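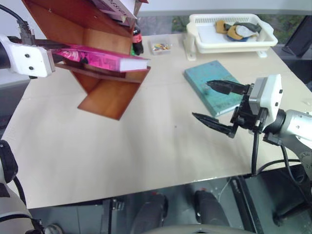

Figure 2. The book-shelving station midway through a session, with one book in the rack's lower compartment and the teal volume on the table in front of the basket.

4.2 The shelving task

The task was chosen by vote on a Monday evening in June, and the authors would like it recorded that they voted for something else. The students of the Ceststead robotics club wanted books. Books, they argued, are cheap, survive being dropped and come in a reassuringly standard shape. The first of these claims held up for the length of the project.

The station consists of two arms mounted at opposite sides of a table, a wooden rack and whatever books the members were willing to part with (Figure 2). One student drives both arms for the whole of an episode. An episode starts with the books in the rack or on the table, according to a card drawn from a shuffled pack, and ends when every book is in the rack or when the driver gives up. We recorded giving up as an outcome in its own right. It proved popular in the first fortnight.

We made no attempt to clear the table of other objects. An early draft of the protocol, written by the second author, called for a bare surface, and was obeyed for exactly one session. After that the table went back to collecting what club tables collect: a soda bottle behind the rack, a plastic container of small coloured pieces, a white draining basket with a few odds and ends in it. We then rewrote the protocol to say that clutter was part of the design. Readers may judge for themselves how much planning went into this sentence.

4.3 Books as awkward objects

A closed book lying flat on a table is a harder thing to pick up than it looks. The cover overhangs the pages by very little, the fingers of the gripper have to get underneath or close on the edges, and a wide book may be wider than the gripper will open. Of the 273 episodes kept for analysis, the commonest failure was what the students called ploughing, in which the fingers meet the edge of the book and push it steadily across the table while the driver insists that it is about to work.

Three ways round the problem emerged without any prompting from us. Some drivers slid the book until a corner hung over the front of the table and took hold of it there. Some used one arm to hold the book still while the other worked at the spine. A third group, led by Bernardo Meireles, tipped the book up against the side of the rack, a method that looked dreadful and had the best success rate of the lot. We had planned to teach the first method in the opening lesson. We are glad, for the sake of the results, that we ran out of time.

Putting a book into the rack raised a different set of difficulties. The rack leans, its compartments are open at the front, and a book can come to rest lengthwise, upright or at a slant. The scoring sheet allowed only for upright. Within a week it had a second column headed "in, sort of", and by the end of the term that column held more entries than the first. We report the two together in Table 3 and apart in Table 4, for librarians.

4.4 Who drove, and for how long

Each student was allotted 200 minutes at the controls, spread over the term. Meinrad Pichler, who kept the rota, found that the allotment was used up unevenly: the keen ones finished early and began borrowing time from the others, and a small trade in turns grew up that we did not discover until the logs from Griltholm were compared with those from Ceststead. As the minutes were signed for by the person who owned them and not by the person who used them, we cannot say with confidence which driver produced which episode in the final two weeks. The affected episodes are left out of the learning curves and kept in everything else.

The recordings come to 4,000 separate grasps, counting every closing of a gripper whether or not there was a book in it. Grasps were labelled afterwards by pairs of students, who had to agree. Where they could not, the clip went to the Zornthorpe group, who had never met either of them and were considerably stricter. Their labels were used in all such cases, over some objections from the Ceststead side, which are given in full in Appendix B at the objectors' request.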